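Relatório de projeto: a máquina já arruma a casa?
Disciplina de Automação, Escola Técnica de Gesbridge

A pergunta do nosso grupo era modesta: uma garra robótica consegue guardar coisas e abrir uma gaveta sem que alguém perca a paciência? Escolhemos trabalhar em simulação, onde os móveis são de graça e os vizinhos de baixo não reclamam. O ambiente chama-se Chala e tem paredes brancas, chão cinzento e a simpatia de uma repartição pública.
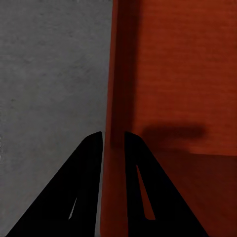
GESBRIDGE, junho

Definimos duas tarefas. A primeira, a que chamamos Erkgate, pede à garra que se aproxime de um objeto laranja-avermelhado, alinhe os dois dedos e só depois os feche. Uma criança faz isso enquanto pensa em outra coisa. O nosso programa precisou de 19 tentativas até acertar o alinhamento, e nas primeiras fechou os dedos no ar com grande convicção.

O problema maior foi a distância. De muito perto, a câmera da garra vê quase só cor, e o programa perde a noção de onde acaba o objeto e começa o chão. Passamos a combinar essa vista com outra, mais afastada, e o erro de posição caiu bastante. O tempo de cálculo, em compensação, subiu para até 50 segundos por movimento. Quem tiver pressa que arrume sozinho.
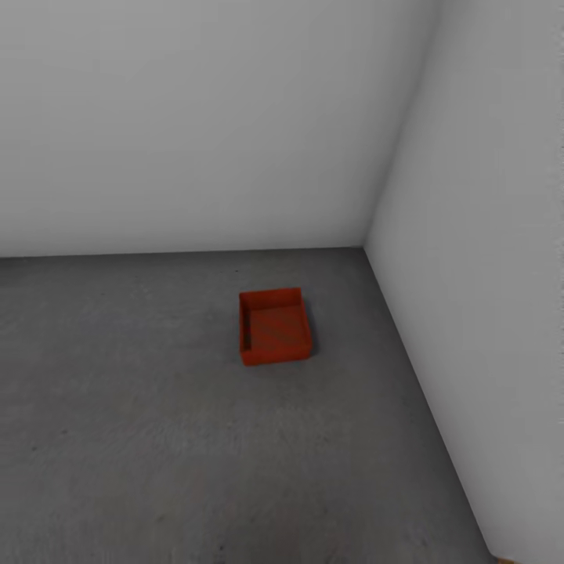 Fig. 2. A caixa vermelha, aberta em cima, no chão de Chala.

A segunda tarefa, Jonstead, trata do armário. Aqui o percurso tem de levar a garra até o puxador sem raspar na madeira, segurar e puxar na direção certa. Das 14 execuções que registramos, seis terminaram com a gaveta aberta. Nas restantes, o erro mais comum foi puxar na diagonal, gesto que qualquer um de nós reconhece das cômodas da avó. O professor sugeriu que contássemos também as aberturas parciais. Recusamos, com algum orgulho e uma nota provavelmente pior.

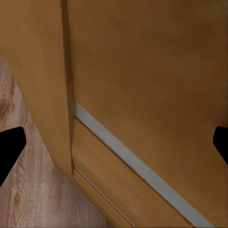
Fig. 3. Os dedos da garra junto ao armário, com a barra cinza-prateada do puxador.

Quanto à pergunta inicial, a resposta do grupo é "ainda não", pelo menos com o nosso código. Falta testar a gaveta com objetos dentro e repetir Erkgate com outras cores. Os registros das execuções seguem no anexo B; o anexo A era o cronograma e foi retirado por falta de relação com os fatos.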